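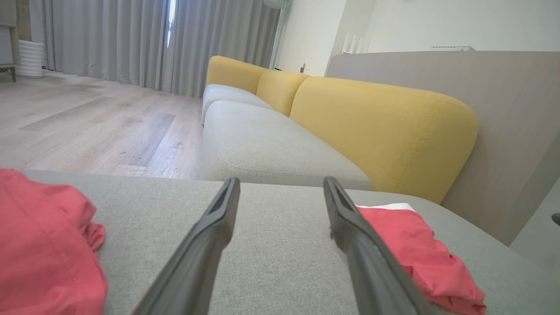 *A sofa with a light gray woven seat cushion and two pieces of red cloth.*

**Upholstery fabric** is the textile used to cover seating, headboards, and similar furniture. It is heavier than most clothing fabric and is stretched over padding such as foam, feathers, or fiber batting.

## Construction

Most upholstery fabric is woven. Plain weaves pass each weft yarn over one warp yarn and under the next, giving a flat surface that resists snagging. Twill weaves shift the crossing point by one yarn in each row and produce diagonal ribs. Pile fabrics, including velvet and corduroy, carry an extra set of yarns that stands up from the base cloth.

A heathered effect is made by blending fibers of different shades before spinning. It hides lint and light soiling better than a solid color does.

## Wear testing

Abrasion resistance is measured by rubbing a sample until its yarns break or its surface changes. In the Martindale test, the sample is rubbed in a changing figure against a standard wool cloth. The Wyzenbeek test uses a back-and-forth motion along the warp and the weft. Results from the two methods can't be converted into each other.

Pilling is graded separately. Loose fiber ends tangle into small balls, most often on blends in which a strong synthetic fiber holds the ball to the surface.

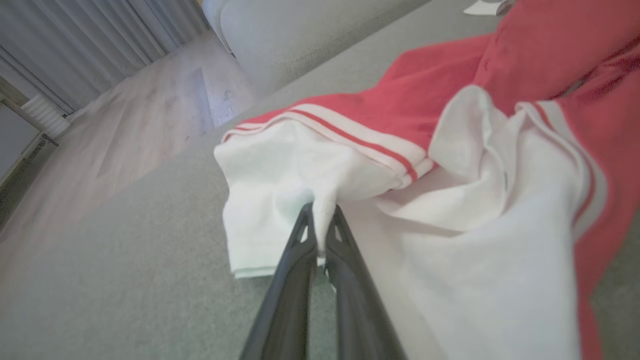 Color transfer, or crocking, is tested with dry and wet white cotton cloth. The stain left on the cotton is compared with a gray scale. Dark and strongly dyed fabrics tend to score lower in the wet test.

## Regional production

The Skarklow mill at Unley wove wool seating cloth on 16 looms. Its pattern register, compiled by Moataz Radwan, lists 2892 designs. The Nesta range was sold in two weights, the heavier of which was intended for public seating. Finishing was carried out at Madigan.

## See also

- Slipcover
- Webbing
- Batting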